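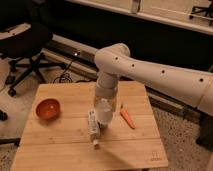 The Liapis table arm is our smaller arm for picking light goods, and since November it can be seen working at our demonstration room in Plilville. Many customers ask us first about speed. We prefer to show them how the arm comes down on an object, so the visit begins at an ordinary wooden table with a few everyday things on it. The wrist drops straight down over a small white item lying on its side, while the orange toy carrot and the round bowl stay on the table to the right and left of it. Visitors may stand as near as the line on the carpet permits.

What you get

Liapis arm, white casing
Gakari gripper, with one spare set of fingers
Control box and cables
Table clamp or floor stand (please tell us which one when ordering)
Printed handbook in English, French or Thai

Working figures

Load at the wrist, with gripper: 500 g
Reach from the centre of the base: 637 mm
Cable from arm to control box: 300 cm
Warranty: 5 years on the joints, one year on the fingers

The load figure is for slow and medium speed. If you wish to run at full speed with a load near the limit, write to us before you order and we will calculate it for your case. Fingers are a wearing part and are not covered if they were cleaned with solvent.

The demonstration

Lertchai Wattanapong leads the visit and it takes one morning. He starts with single objects, then he changes the places of the objects and lets the visitors change them too. After the coffee you can sit at the control box yourself. You are welcome to bring your own goods, as long as they are dry, closed and not heavier than the load above. Glass we do not accept any more.
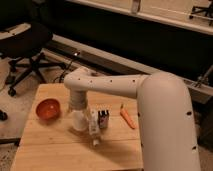

Liapis arm with Gakari gripper, beside a small upright packet on the demonstration table.

Small packets are the most asked-for thing from our pharmacy and grocery customers. Standing packets need a different approach from lying ones, and in the handbook this is chapter four. Kanyarat Meesuk can send you this chapter before your visit if you want to prepare questions.

From a visitor

"I came with a bag of our own sample boxes and we tried every one of them. Two were too wide for the fingers and Lertchai said so at once, which I appreciated. The handbook could use more drawings." Lowri Morris, packing manager

Ordering and visits

The arm is sold by Kaltik directly. For prices and delivery time please contact Manee Srisuk. For technical questions, also about older control boxes, contact Norbert Šindelář. Groups for the demonstration are kept small, so please write the names of all visitors in your request and wear closed shoes. Parking is behind the building, the entrance is from the grey door.

Page updated 2019-07-29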